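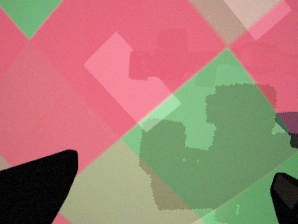

3.2 Where the schedule went

Players forgive a late game more readily than a dull one, or so every producer we interviewed told us, usually while explaining a late game. Our three studios, Durkuswood, Plernby and Wernico, each kept a task log through a full production cycle, and the logs give us 3,098 closed tickets to work with. We sorted these by what the ticket asked for and compared that with what the studio had planned to spend its time on. The plans were tidy documents. They gave most of the hours to mechanics and level design and left surfaces to the end, as if a floor were something that simply arrives. Anyone who has built a rendered scene knows better. A flat surface like the one in Figure 3, with its large diagonal tiles and see-through patches of pink, green and tan laid over one another, raises questions of scale, layering and color, and in our logs questions of that sort had a way of being reopened by people who had been quite happy with the answer in August.

Figure 3. Rendered surface with large diagonal tiles and overlapping translucent patches.

We call a ticket "returned" if it was closed and then opened again with no change to the design document. Returned tickets were common at all three studios and were seldom discussed in meetings. At Plernby, a single ticket titled "floor too loud" passed between the art and lighting teams until both had marked it as belonging to the other. It was closed when the level was dropped. The studio's own tracking tool, Eberhard, counted this as a success.

Wernico did it differently. Its lead designer, Spyros Alexiou, required a written reason before any closed ticket could be reopened. The reasons make good reading ("it looks wrong on my monitor" appears in several forms), but the rule did seem to slow the traffic. We can't separate its effect from that of team size, as Wernico was the smallest of the studios and two of its artists shared a desk - a fairly strong check on passing work to someone else.

Durkuswood is the awkward case. Its log shows almost no returned tickets, which would be impressive if the staff hadn't told us that they opened a fresh ticket each time to keep the old one looking finished. We matched duplicates by title where we could and left the rest alone. The figures for Durkuswood should therefore be read as a lower bound, and the comparison in Section 3.3 is made both with and without them.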